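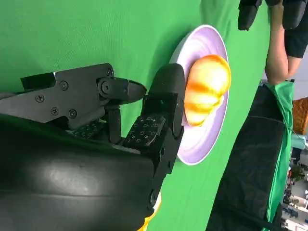

A white plate with a purplish rim on a green tablecloth. The produce on it is orange and yellow.

Display fruit

Display fruit (also table fruit, show fruit, or, in older household manuals, standing fruit) is fruit or fruit-like produce set out on a plate, dish or bowl mainly to be looked at. It may be fresh, dried or imitation. The term covers small squashes and gourds as well, which are fruits to a botanist and vegetables to a shopper, and which settle the argument on a display plate by being neither eaten nor cooked.

The practice is distinct from serving fruit, although the two overlap wherever guests are hungry. A dish of apples that is refilled on a regular basis is generally considered food. A dish of apples that has been dusted is generally considered display.

Contents
1 Terminology
2 Types of produce
3 The plate
4 The cloth
5 Arrangement
6 Imitation fruit
7 Care and storage
8 Disputes
9 See also

Terminology

Writers on the household have never agreed on a name. "Centerpiece" is often used but properly refers to anything in the middle of a table, including candles, flowers and unopened mail. "Fruit bowl" is inaccurate when the vessel is a plate, a point that plate owners raise more often than bowl owners do. The Pirnlow Handbook of the Table, a mail-order guide sold with dinner services, used "standing fruit" in its first edition and "display fruit" in every edition afterward, after readers wrote in to report that their fruit would not stand.

In the trade, a single piece set alone on a plate is called a solo. Two or more pieces are a group. A group that has rolled off the plate is still called a group.

Types of produce

Fresh fruit suitable for display is firm, slow to bruise and not strongly scented. Apples, oranges, lemons, quinces and hard pears are the usual choices. Bananas are colorful and cheap but follow a timetable of their own. Grapes are traditional in paintings, where they don't drop.

Small ornamental squashes and gourds are popular in the fall and, in many homes, for an alarming length of time after it. Their attractions are ribbing, banding and a hard skin that can survive being handled by children. Orange with yellow stripes is the most common coloring, and pieces of this kind are easily mistaken for one another across categories: a striped squash, a miniature pumpkin and a molded plastic peach can look much alike from the far end of a dining table. Picking the piece up usually resolves the matter. Biting it also works but is discouraged.

Dried fruit, including orange slices and pomegranates, is used chiefly in winter. A dried pomegranate weighs almost nothing and will leave the plate if a door is opened briskly.

The plate

White is the standard color for a display plate. It flatters warm-colored produce and does not compete with it, and most households already own one. Plates with a tinted rim form a separate class. Lavender, violet and pale purple rims are favored with orange and yellow fruit on the theory that the colors sit across from each other on the color wheel, or close enough that a guest will not bring a color wheel to check.

A glossy rim reflects the lights in the room and may show them as curved streaks or arcs. Opinion is divided on whether this is a feature. The Pirnlow handbook calls it "liveliness" and recommends placing the plate near a lamp. Ghanem, a maker of hotel tableware, calls it "glare" in its catalog and offers a matte version at a higher price.

The slope of the inner rim matters more than the color. On a flat plate an oval piece of fruit tends to travel until it finds an edge, and there it stays. A modest slope returns it toward the center, slowly, which can be unnerving during a quiet dinner. Most display plates therefore hold their fruit off center, and most owners eventually say they prefer it that way.

Chips are tolerated on the underside. A chip on the rim is customarily turned toward whoever is sitting with their back to the window.

The cloth

A cloth under the plate reduces sliding, muffles the noise of plate against table and hides the table. Green is widely used for fruit of any warm color, presumably in memory of leaves. A bright green gives strong contrast with a white plate and makes orange look more orange. It also makes crumbs look more like crumbs.

Plain cloths are preferred to printed ones. Cloths printed with fruit are considered excessive where real fruit is present, and confusing where it is imitation. Pressed creases should run parallel to the table edge. A cloth fresh from its packaging has a grid of folds that will defeat any iron for the first several uses, after which it will be stained and the folds will no longer be the first thing anyone notices.

Oilcloth and vinyl are acceptable in kitchens. They wipe clean and can be left out all year, and so can be found in many homes with a pale circle where the plate has been standing since January.

Arrangement

There are two main schools. The full style heaps the plate until the rim disappears. It implies abundance and requires a good deal of fruit, or a good deal of crumpled paper under a little fruit. The spare style places a single piece or a very small group on an otherwise bare plate. It implies taste and is cheaper.

In the spare style the piece is usually set to one side, with its best face up. Every piece of fruit has a best face. The other face has a sticker on it, or the place where the sticker was. Ribbed pieces are turned so that the ribs run toward the viewer; striped pieces are turned until the person arranging them gets tired.

A highlight on the skin is prized. Polishing with a soft dry cloth is enough for apples and most plastics. Cooking oil has been recommended in print for gourds, by authors who did not have to wash the tablecloth.

Adjustments are made by nudging the fruit with a fingertip or by turning the plate beneath it. Turning the plate is the neater method. Nudging is what people do, generally while reaching across the table to get something else, and the arrangement that results is left in place until the next person reaches across.

Imitation fruit

Imitation fruit has been made in wax, stone, glass, papier-mâché, wood, foam and plastic. Wax is the most convincing at arm's length and the least convincing in a heated room. Stone fruit, in the sense of fruit made of stone, is handsome and will go through a plate if dropped from any height. Foam is light and takes paint well, but it holds a tooth mark forever, and nearly all foam fruit in family homes has one.

Hollow plastic is now the most common material. Pieces come in mixed bags in which the scale is not always consistent, so that a lemon may be as large as a pumpkin. The seam left by the mold is placed downward. Feston, a supplier of play kitchens and shop-window props, sells the same orange-and-yellow piece under two names, "peach" in the play kitchen line and "gourd" in the window line, and has reported no complaints from either set of customers.

Better imitations include small flaws such as a dent, a freckle or an uneven stripe. Cheaper ones include flaws too, but not on purpose.

Care and storage

Fresh display fruit should be checked every few days and turned. Any piece that has gone soft is removed along with whatever it was touching. Gourds are checked by lifting: a sound one stays firm, and an unsound one stays partly behind.

Imitation pieces are washed in lukewarm water with a little dish soap and dried before they go back on the plate. Wax is dusted with a soft brush and kept away from radiators. The plate itself is washed more rarely than its owner believes.

Out of season, pieces are wrapped singly in tissue and stored in a box marked with the contents. Boxes marked "misc. table" are opened each year with fresh surprise.

Disputes

The main dispute in the field concerns whether display fruit may be eaten. Hosts hold that it may, and are visibly upset when it is. A compromise observed in many homes allows a guest to eat from the back of a full arrangement. No such compromise exists for the solo.

A smaller dispute concerns mixing real and imitation pieces on the same plate. The Kekine Table Show, an amateur competition, has an entry class for mixed plates and requires that the imitation pieces be marked underneath with a dot of nail polish. The rule was brought in following an incident with a judge and a pear.

See also

Centerpiece
Gourd
Place setting
Play food
Tablecloth
Wax fruit

This page was last edited on 4/15/22.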